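March 2020

We finally got the stapler task to a place where I can write about it without swearing. Most of February went into it, and before that a good chunk of January went into arguing about whether it was worth doing at all. The short version is that you sit at the two leader arms, move them with your hands, and the two arms on the table copy you. You do that many times, the same way, and the recordings go into training.

The task is to load a stapler. One arm holds the body and opens it, the other picks up a strip of staples and lays it in the channel. A kid can do it. Through a pair of parallel grippers it is miserable work, mainly because a strip snaps if you squeeze it slightly off center, and then you have short pieces lying on the table. I leave the pieces where they are. The policy will meet broken strips sooner or later.
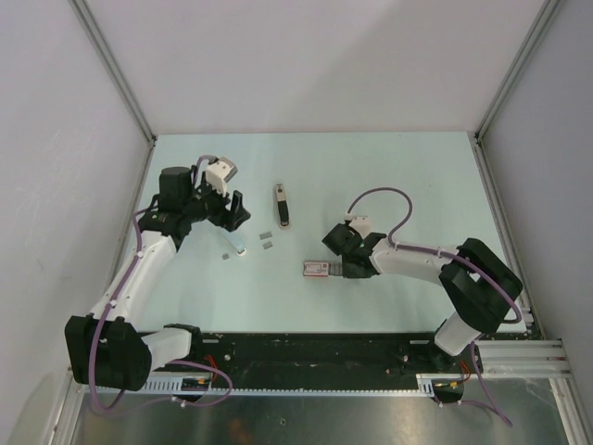 ## What I changed

The first batch, which I called Flurkeck, was 12 demonstrations and I threw all of them out. I was watching the table directly and leaning around the arms to see, so I was using views the robot doesn't have. Now I look only at the wrist cameras on a monitor. It is slower – much slower at first – but the recordings make sense when you play them back.

I also stopped correcting mistakes in the middle of a grasp. If a pickup goes bad, I open the gripper, back off, and start the grasp over. The second batch, Talline, was recorded that way and it trained better on the first try.

The other change was boring. I moved the start position of both arms so the grippers begin near each other over the table. Before that, every episode opened with a long swing in from the sides, and the model spent its effort learning the swing.

I've kept two staplers in the mix, one with a dark grip section and a pale blue one. The pale blue one is hard to see against the tabletop and I expect trouble with it. The staple box stays out too, wherever it happens to get pushed.

Sessions are capped at two hours. My wrists hurt after that and it shows in the data: jerky closing, overshoot, long pauses. The target for the next batch, Trakdale, is 1,000 episodes, and at my current pace that is a lot of evenings.

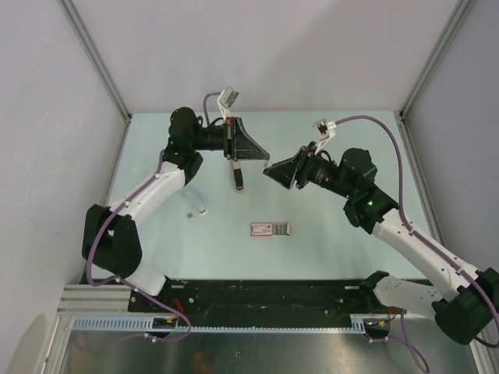 **Nadhirah Hutapea**
Robot learning engineer

If you are setting up something similar, write down your rules for the operator before you record anything. Mine fit on an index card and there are six of them. I had two when I started, and the other four each cost me a day of recordings.

I'll post the card next time, along with the replay script.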